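Print | E-mail

About Zovela

Zovela manages serviced flats and small holiday lets in Clollach. We hold keys, arrange cleaning and stock kitchens for owners who live elsewhere.
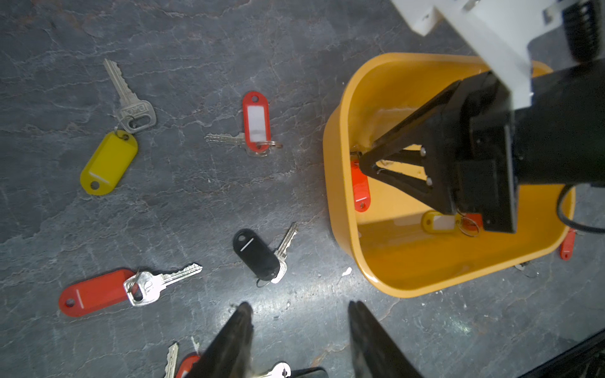

Keys on coloured tags

The company began as the lettings desk of Hauser and now looks after 101 properties. 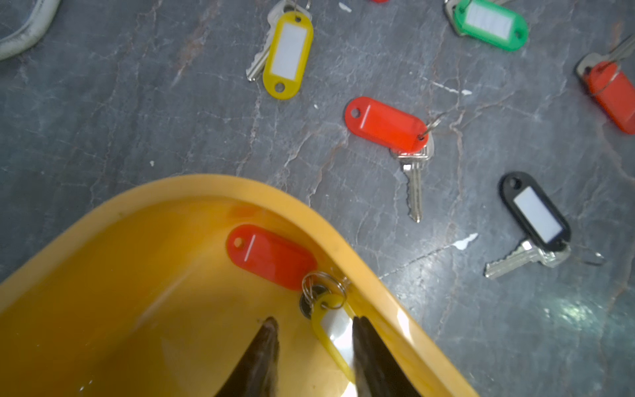 Key holding

Each set is signed in and out through Korkadix — our own register — and audited every 2 months.
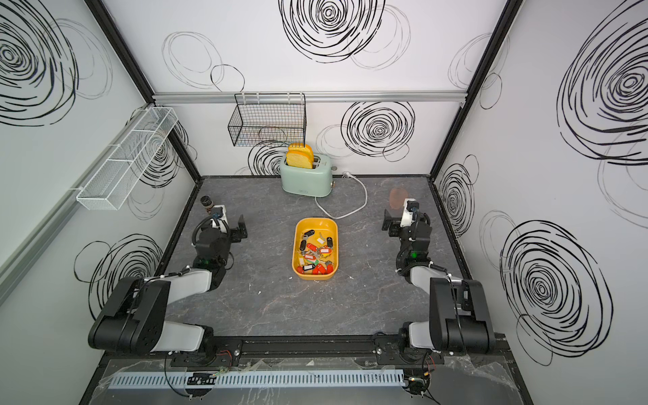 Toaster, mint green

Kitchen items are replaced after 5 years. Owners may opt out in writing.
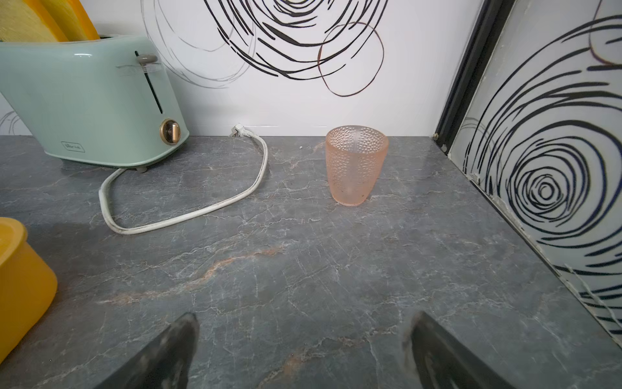

Repairs under the agreed limit are carried out without prior approval.

Print | E-mail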